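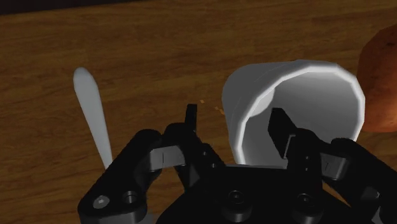 19/04/2020

Brivine has released the second batch of its simulated tabletop recordings, a set of short manipulation runs made for training grasping policies. The batch adds 13 household tasks to those published in January and uses the same two-finger gripper model throughout.

Each run takes place on a rendered wooden table with ordinary kitchen items on it, among them a white cup, a spoon and vegetables. An operator drives the simulated arm by hand controller, and the software stores the view from just above and behind the gripper together with joint positions, finger opening and the operator's commands. Runs are stored at 15 samples per second.

The new tasks concentrate on objects that are not standing upright. In the first batch, cups were always placed on their base, and policies trained on that data tended to approach from above whatever the cup's position. The second batch includes cups lying on their side, with the mouth turned in different directions, so that operators have to choose between closing on the outer wall and placing one finger inside the rim. Both choices are kept in the data and labeled separately.

"We had one good way to pick up a cup and a policy that used it everywhere," said Kevser Canpolat, who leads data collection at Brivine. "The operators are now told to vary the approach when more than one is reasonable."

Object placement is drawn at random before every run within limits set for the task. Small loose pieces, such as orange crumbs, are scattered on the table in part of the batch. They carry no task label. Canpolat said they were added to check whether a policy's choice of grasp point shifts when small, bright details appear near the target.

Failed attempts are included this time. A run in which the object slips or rolls away is kept if the operator goes on to recover it, and the moment of failure is marked in the log. Runs abandoned without recovery are stored in a separate folder and are not part of the default training split.

The object models remain simple. Curved surfaces are built from flat segments, and the rim of a cup shows this at close range. Brivine said the coarse shapes keep contact calculations fast enough for live control. Finer collision models are being tested under the project name Oral, but no release date has been set.

Jutham, which hosts the files, will keep both batches available under the same license. Users of the first batch need to update the reader script, as the field for finger opening now holds two values, one per finger, in place of a single width.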